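Fruit basket
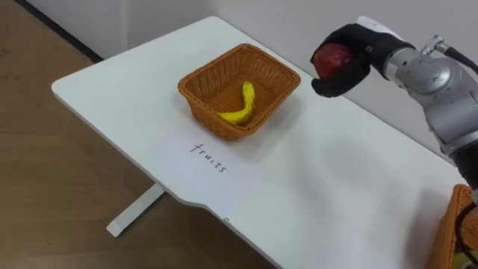
A rectangular wicker basket with a yellow banana in it, on a table marked "fruits". Photo: Bernd Dreßler

A fruit basket is an open container used for keeping, serving or carrying fruit. In the home it usually stands on a kitchen worktop, a sideboard or a dining table. The name is also used for a gift of mixed fruit sold ready packed, often wrapped in clear film and tied with ribbon.

Shape and materials

Most fruit baskets are low and wide, so that the fruit can be spread out. Round and oval forms are the oldest. Rectangular ones take up less space on a shelf and are common in shops and canteens, where several may stand side by side. The sides are often flared, which makes the opening larger than the floor.

Woven baskets are made from willow, rattan, rush, split wood or paper cord. Willow may be used with the bark on, or stripped. Willow that is boiled before stripping takes on an orange-brown or buff colour from the tannin in the bark. The rim, known to basket makers as the border, is worked last and holds the ends of the upright stakes in place. Wire, ceramic and moulded plastic are also used — the last of these mainly where baskets have to be washed often.

Use and storage

Fruit that keeps at room temperature is suited to a basket. Apples, pears, oranges, lemons and bananas are the usual contents in Britain, with plums and peaches in season. Soft berries are better kept in the fridge.

Bananas bruise easily and are normally laid on top of other fruit or given a basket to themselves. They give off ethylene, a gas that speeds up the ripening of fruit nearby. Hard pears and avocados are sometimes placed beside them for this purpose.

An open weave lets air reach the fruit from below and slows the growth of mould. A cloth or sheet of paper may be laid in the bottom to catch juice. Wicker is cleaned with a soft brush and a damp cloth, then dried away from direct heat.

Labelling

In kitchens shared by many people, the place for each basket is often marked. The word may be written on a tag tied to the rim, on a card, or straight on to the table or shelf. Marking the surface has the advantage that the place stays known when the basket is taken away to be filled or cleaned.

The Cultmont canteen guide, reissued each May, advises one basket to every 60 diners and a plain handwritten label in front of it. The guide also asks for baskets to be emptied and wiped on Friday.

Decorative use

Baskets may also be filled with wax, wooden or plastic fruit for display. Artificial fruit is used in shop windows, show homes and children's play kitchens.

See also: Basket weaving; Fruit bowl; Punnet; Trug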